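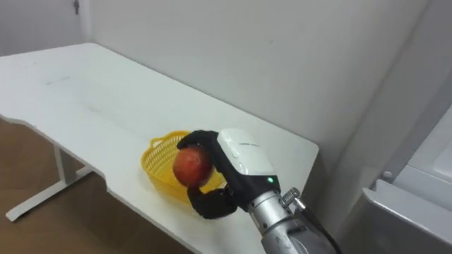
Stillus has published a revised maintenance procedure for the multi-fingered hand on its Tranau handling cell. The procedure covers the hand, the wrist module and the cable that enters the forearm, and it replaces the service notes issued with the cell when it was first delivered. It applies to all cells in the single-arm layout. The closing check is carried out with ordinary fruit: the black hand takes an apple from the side, with the upper fingers over the crown and the thumb pressing from underneath, and holds it above a yellow plastic basket on the cell's white table. The green indicator on the underside of the wrist is to be read during the hold and entered on the service sheet.

The revised procedure is available to operators from July. It is supplied as a printed booklet and as a file that can be opened on the cell's own control screen. Existing service contracts are not affected.

Reason for the revision

The earlier notes set a single service interval for the whole arm. Reports from users showed that the hand needs attention more often than the joints above it, and that faults recorded as hand faults were frequently traced to the cable. A cable that is clamped too tightly near the fitting is pulled each time the wrist turns. The finger at the far end of the hand then responds late, and the operator sees a poor grip where the real trouble is an intermittent signal.

"We were replacing finger drives that had nothing wrong with them," said Waltraud Lüthi, head of service at Stillus. "The old notes sent the technician to the hand first. The new order of work starts at the connector and goes outwards, and the hand is not opened until the cable has been cleared."

Intervals

The hand is now inspected after every 40 hours of running. The inspection takes place with the hand fitted and requires no tools beyond a lamp and a lint-free cloth. Finger surfaces are wiped, checked for cuts and flattened areas, and moved through their full travel by the control software at reduced speed.

The cable and its threaded connector are inspected at the same time. The connector is tightened by hand only. If it can be turned further without effort, the event is noted on the sheet and the connector is checked again at the start of the next shift. The cable must hang in an open curve below the fitting – it must not be tied back to the forearm.

The wrist module is removed and cleaned every 9 weeks. Removal takes one technician 64 minutes, including the restart, and the cell must be isolated from its supply for the whole of that time.

Order of work

Move the arm to the service position and isolate the cell. Check the connector, then the cable along its full visible length. Inspect the hand. Where a finger is to be replaced, release the wrist module first and lay it on a clean, dry surface with the knuckles facing up. Fit the new finger, refit the module and restore the supply.

After any work that involves removing the module, the zero position of each finger must be set again. The control software leads the technician through this step and will not allow normal running until it is complete. Zero values from before the work must not be copied back in, even when the same fingers have been refitted.

Grip check

The grip check follows every inspection. The hand closes on an apple, lifts it clear of the basket and holds it still for 2 minutes. Any slip or change in finger position is treated as a failure, and the order of work is repeated from the connector. The fruit is then examined for bruising. A mark under the thumb normally means that its zero position has been set too far in.

Stillus considered a moulded test piece for this check. It was rejected during trials at the Tranau workshop, as a rigid ball did not show excess thumb pressure. Fruit used in the check should be firm, with no broken skin, and must not be returned to stock.

"Sites have apples, or can get them," said Jannik Harms, who wrote the revised procedure. "A special test piece gets lost in a drawer, and then the check is skipped. I would like the check to be done."

Parts and training

Replacement fingers, connectors and cables are held by Schmieder, which continues as parts supplier for the cell. Cables are now supplied with a printed band that shows the smallest permitted bend. Older cables without the band may stay in use until they fail inspection.

Novico will provide training in the new order of work. The course lasts one day and is held at the customer's site, using the customer's own cell. Technicians who have already completed the earlier Novico course need to attend only the afternoon session, which covers the zero position and the grip check.

Requests for the booklet should be sent to the Stillus service desk, quoting the serial number of the cell.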